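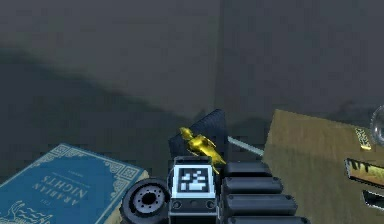
From: Luuk Baert
To: Listthorpe small landlords list
Date: Wednesday, December 18, 2024
Subject: Re: Second floor at Felcombe Street, how to split the money?

Dear Fadwa, dear all,

I have read your message two times, and also the answer of Kyrylo, and I would like to add some points from my own experience with the apartment on Killby Lane. I am not a lawyer. Please check everything with your own papers before you send a letter to your tenant.

I answer between your lines, I hope it is readable in every mail program.

On Monday, Fadwa Younis wrote:

> Hello everyone,
>
> My tenant on the second floor at Felcombe Street has given notice and leaves at the end of February. She is a good tenant, always on time. The rent is $2000 and the security deposit is also $2000. She asks me if she can simply not pay the last month and I keep the deposit for it. It would be easier for both of us, no?

I would say no, and I would say it in a friendly way. I agreed to this once. The tenant was also a good one, and he left with good intentions, but the kitchen door had a hole near the handle and the oven needed a new glass. I had nothing left to pay it from. I wrote to him, he answered politely, and then he did not answer any more. It was $500 in the end, which I paid myself.

The deposit and the rent are two separate things in the lease, and it is better to leave them separate. In your bookkeeping it is also cleaner. If you take the deposit as rent, it becomes income in that month and you must remember to write it down like this. Ada Negri explained it on this list last winter, and I have saved her message if you want me to forward it.

What you can offer is speed. I tell my tenants that I do the walk-through on the day of the keys, and if all is in order I send the money back the same week. Most people ask for the "last month" arrangement because they need the deposit for the next apartment. When they have a clear day for the money, they are usually satisfied.

> She has also painted the living room in a dark color. The lease says nothing about paint, it is the old Zanetti form that came with the building. Can I take the repainting from the deposit? Kyrylo says yes for sure, my sister says never.

I think Kyrylo and your sister are both a little too certain.

First you should look for anything in writing. Did she ask you before? Did you answer "ok, go ahead" in a text message? Such a message counts for more than many people think. I have found one from myself that I had completely forgotten.

Second, how old was the paint before she did it? If the room was last painted many years ago, you would need to paint it anyway, and it does not seem fair to charge her for the full work. I charge only for the additional part. The painter can write this on the estimate in two lines, one for a normal repaint and one for the extra primer and the extra coat. Then you have a paper to show, and the tenant can see how you came to the number. 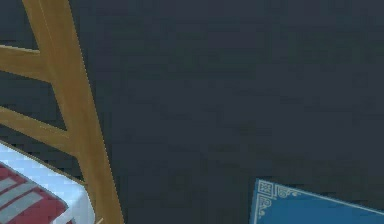

Third, ask yourself if you have to repaint at all before you show the apartment. I used to paint everything white between two tenants, without thinking. Cherry Mae Dizon, who shows apartments for me when I am away, told me to wait with it and ask the first visitors. With a dark gray wall like that one, and light wooden furniture like the chair in front of it, some people will like the room more than they would like a white one. Others will not. If the first three visitors make a face, you call the painter, and you have lost only a few days. But please fix the edges near the ceiling if they are not clean, this looks bad in every color.

If she offers to paint it back herself, be careful. Ask for primer, and agree in writing on the color and on the kind of finish. My tenant at Killby Lane bought a shiny paint for the whole hallway. He had really tried to do good work and I did not have the heart to complain, so the hallway is still shiny.

> What do you put in the advertisement? I want to write that it is available from March 1 but I am afraid that she is late with moving.

I never promise the first day of the month. I write "available early March" and I give the exact date only in the lease, after the old tenant has returned the keys or at least has confirmed the moving truck. I leave 5 days between the two tenants. It costs a little rent, but one time I left zero days and the new family was standing on the sidewalk with a sofa.

Also please write in the advertisement:

- the rent and the deposit, both as numbers
- what is included (water, heat, trash) and what is not
- which floor, and if there is an elevator
- parking on the street or in the yard
- pets, yes or no, or "please ask"

When one of these is missing, you will receive the same question by e-mail many times. I would not write "cozy", people read it as small. And I would not write the name of the present tenant or the hours when she is at work, I have seen this in a listing in Listthorpe and it made me nervous for the person.

For the showings, look in your lease how much notice you must give her. The old Zanetti form has a sentence about "reasonable notice" and does not explain it. I give one full day, always by text and never only by phone, and I try to put all visitors into one afternoon. She still lives there until the end of February and has the right to some peace.

> Last question, does somebody have a check-in / check-out form which is not six pages long?

Yes, mine is two pages, one line for each room and a place for both signatures. It has a column for the condition at the beginning and a column for the end, so you see both next to each other. I can send it to you directly, because the list removes attachments. If you have no form from when she moved in, then it is difficult to claim anything except obvious damage. In this case I would only make a careful form for the next tenant and accept small things now.

One more thing that you did not ask: get her new address in writing before she gives you the keys. I once sent a deposit check to the empty apartment and took it out of my own mailbox two days later.

Kyrylo, I am interested in where you have the "yes for sure" about the paint from. If there is a newer form than the Zanetti one which has a paragraph about it, I would like to have it too, my own lease at Killby Lane must be renewed in spring.

With kind regards,
Luuk Baert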